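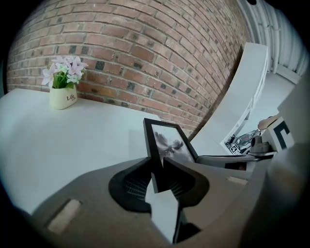 About Us

Clodus Grain Marketing is a small advisory firm for farm families who grow corn, soybeans, wheat and, in a few stubborn cases, oats. We help people decide when to sell, how much to sell and what kind of contract to sell it on. Then we keep in touch afterward, which in our experience is where a lot of the good gets done, because a marketing plan written in the winter has a way of looking like somebody else's idea by the time the combine is running.

If you have come here from our daily market comment, welcome, and thank you for reading it. If a neighbor sent you, please tell us which one so we can thank them too.

How we got started

Matilde Antunes spent the first part of her working life behind the counter of a country elevator. She bought grain over the phone and across the scale, and she got to know the people who hauled it in. What bothered her was how often she'd be talking to a really first-rate farmer, somebody who could tell you the history of every wet spot on the place, and that farmer would be selling beans that morning for no better reason than a note coming due. She couldn't very well tell them to wait. She was the buyer! It wasn't her place, and it would have put everybody in an awkward spot.

So she left, with the elevator manager's blessing (he is still a friend, and he still gives her a hard time about it), and started sitting down with growers on the other side of the counter. In the beginning it was 6 farms, all within an easy drive of each other, and the whole business ran out of her kitchen and the cab of her pickup. She wrote every plan by hand on a yellow pad, with the break-even price at the top, circled, and the cash needs for the year listed underneath by month. We've moved on from the yellow pads, mostly, but the break-even still goes at the top of the page and Matilde still circles it when she thinks no one is paying attention.

Salvador Quintela joined her a little later. He had been a futures broker and was tired of it, tired in particular of being paid by the trade, and he wanted to work somewhere that a quiet month was all right. Between the two of them they had the cash side and the board side covered, and that has been the shape of the firm ever since. Every plan we write gets looked at by somebody who thinks first about basis and delivery and somebody who thinks first about futures and options, and they don't always agree, and you are welcome to listen in when they don't.

What we do

Most of our clients come to us in one of two ways. Some want a full marketing plan and a person to call, and that's our main service, which we named Onder after the first farm dog to ride along on a client visit (a very large animal who took up most of the front seat). With Onder, we sit down with you once the crop budget is roughed out, work through your costs, your storage, your loan payments and your family living, and come up with price targets and dates for both old crop and new crop. You'll hear from us when a target hits. You'll also hear from us when a date comes and the target hasn't hit, and that's the harder call to make and usually the more useful one.

Others don't want all that and would simply like to understand the markets a little better. For them we write Tawfik, our market letter, which goes out each trading day after the close. It covers the row crops and wheat every day, and canola and oats when there's something to say. We try to keep it to what moved, what people in the trade were talking about, and what it might mean for somebody with grain in the bin. Weather gets a lot of space in the summer. Export sales get more in the fall. When we don't know why the market did what it did, we say so, and readers tell us they like those days best.

We also run evening classes in the slow season. They go slowly and they're meant to. We start with how a bushel gets priced, futures plus basis, and spend a good long while there before anybody brings up an option. Plenty of folks who have farmed their whole lives have never had it laid out in order, and there is no shame in that whatsoever. Husbands and wives come together, fathers and daughters come together, and we've had landlords turn up who wanted to know what their tenants were worrying about. Class size is held to 20, and supper is included.

The people you'll talk to

Matilde Antunes is our founder and still carries a full load of clients. She's the one to ask about basis, elevator contracts, discounts, delivery windows and anything written in small type on the back of a grain contract. She reads those for fun, as far as we can tell. If you've got a contract sitting on the desk that you haven't signed yet because something about it nags at you, send it over and she'll go through it with you line by line.

Salvador Quintela looks after futures and options, and writes the bulk of the market letter. He is patient on the telephone. He would rather explain a put option to you four times than have you buy one you don't understand, and he'll remind you that doing nothing is a position too, and sometimes an expensive one.
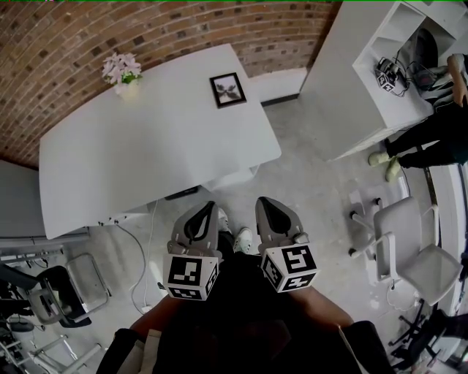
Zulmira Henriques handles crop budgets and storage questions, and she came to us from farm lending, so she knows what your banker is going to ask before your banker does. A good many of our clients take her worksheets straight to their loan renewals. She also keeps up with crop insurance rules well enough to make sure your marketing plan and your coverage aren't pulling against each other, although we don't sell insurance and will send you back to your own agent for the policy itself.

Jin-sol Ra is our analyst. Jin-sol builds the supply and demand tables, tracks planting progress and crop condition ratings, and puts together the basis maps you see in the letter. Those maps come from cash bids that we collect ourselves, and if your local elevator isn't on there, it's very likely because we haven't been asked to add it, so please ask.

Ermelinda Calado answers the phone and keeps the rest of us in line. She schedules farm visits, runs the class sign-ups, and sends out the renewal letters with a handwritten note at the bottom of each one. A lot of clients call in to talk to her first and get around to the rest of us eventually. We've learned not to take it personally.

How we get paid

People are sometimes shy about asking this, so we'd like to save you the trouble. We charge a flat yearly fee, based on acres for the full service and the same for everybody for the letter. We don't take commissions on trades. We don't buy or sell grain, and we don't get anything from elevators, processors or input dealers for sending them business. If you need a brokerage account to carry out your plan, you choose the broker, and we'll work with whoever that is.

We also don't promise you the top of the market. Nobody here has ever caught it on purpose. What we aim for is a good average price, sold in pieces over a long stretch of calendar, with the bills covered and nobody lying awake at night in July over a rain that did or didn't come. Some years that looks brilliant by harvest and some years your brother-in-law did better by forgetting he had beans in the back bin. Over enough crops we feel pretty good about how it comes out, and so do the families who have stayed with us.

Futures and options carry real risk, as you surely know, and past results don't guarantee what comes next. We're glad to talk about that in as much detail as you like.

Where we are now

We have grown, though we've tried to do it at a walking pace. The letter goes to 700 subscribers these days, and the full service has a waiting list that opens each May, once planting has settled down enough for people to think about something other than planting. We take on only as many new farms as we can visit in person that first year. Matilde is firm on this. She says you can't write a plan for bins you've never stood beside.

Our newest project is Deva, an online record where clients can see their bushels sold, bushels left and average price to date all in one place. It began as Jin-sol's spreadsheet, and 13 farms have been kind enough to try it out and tell us what was wrong with it (thank you, sincerely, especially for the remarks about the tiny print). It handles corn and soybeans nicely now. Wheat is coming along. Split ownership with a landlord is still giving us fits, and until that's sorted out we'll go on keeping those records by hand.

Come and see us

Farm visits are by arrangement, and so are office visits, though if you're passing by and somebody's in, we'll put the coffee on. During harvest it's easiest to call early in the morning or after dark, and we answer at both ends of the day that time of year. Bring your contracts, your scale tickets, your questions and whatever you've got scribbled on the back of a seed bag. If all you have is the feeling that you ought to be doing this a little differently, bring that, and Ermelinda will find you a time.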